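Snack Bags — Storage and Packing FAQ

How should mixed bag sizes be packed?
Large bags go in first, on their sides. Small bags fill the gaps on top. A Tuvness shelf crate takes 13 small bags in one layer.

Can bags be pressed flat?
No. The gas inside cushions the chips. Keep any load on top under 300 g.

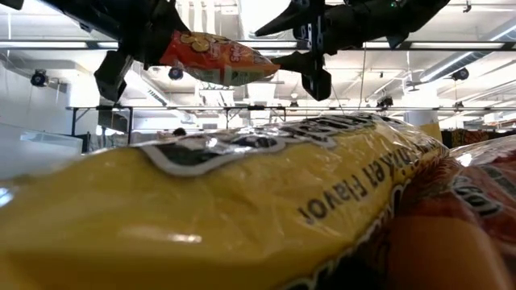 Dalal Nasrallah asks whether large and small bags need separate crates. They do not, provided the small ones can be lifted out without pulling on a seam.

Where should the crate be kept?
In a dry cupboard, at least 50 cm from an oven or radiator. Direct sun fades the printing and warms the oil.

What about opened bags?
Fold the top over twice, clip it and store it upright — never under sealed bags. Finish within 5 days.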